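Who Drinks the Milk? Leftovers and the Lunch Line at Flaturcombe

Final report, Food Systems elective
Guðlaug Lauritsen
19 Mar 2024

Background

My school feeds 815 students a day, if you go by the enrollment sheet, and fewer if you go by the smell on fish day. Every tray goes out with a small milk. I wanted to know how many of those milks come back unopened, a question my adviser called "manageable," by which she meant that I would be the one managing it.

Method

I stood by the tray return at lunch and made a tally mark for each unopened milk. I did this on 4 days. I also handed out a survey, and 40 students filled it in, some of them seriously. One answered every question with "cheese." I kept that one in the total because the course handout says to be careful about throwing out data.

My first tally sheet was lost to soup. The numbers below come from the second.

Results

Over the whole count, almost 700 milks came back sealed. The worst day was pizza day, when students seem to feel that milk is beneath the occasion. The best was the day the water fountain broke, and I don't think the school should build a policy on that.

In the survey, the most common reason for skipping milk was "not thirsty." The second was "it's warm by the time I sit down." Third was "I didn't know we could say no," which I found a little sad – we can, and there is a sign, but it hangs behind the door when the door is open, and the door is always open.

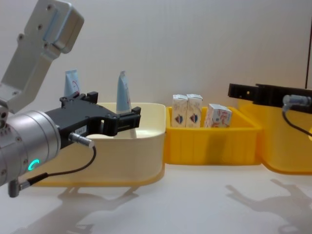
What happens to the sealed ones is less clear. The kitchen told me they are thrown away. The office told me they are donated. Both sounded sure of it.

Suggestions

Move the sign. Put a share table near the exit, if the health rules allow it, so that anyone who wants a second milk can take one. Ask before handing it over.

Limits

Four days is a short count, and students who saw me with a clipboard may have hidden their milk or drunk it out of guilt. I would like to repeat the count in August, when the new menu starts, with a cover for the tally sheet.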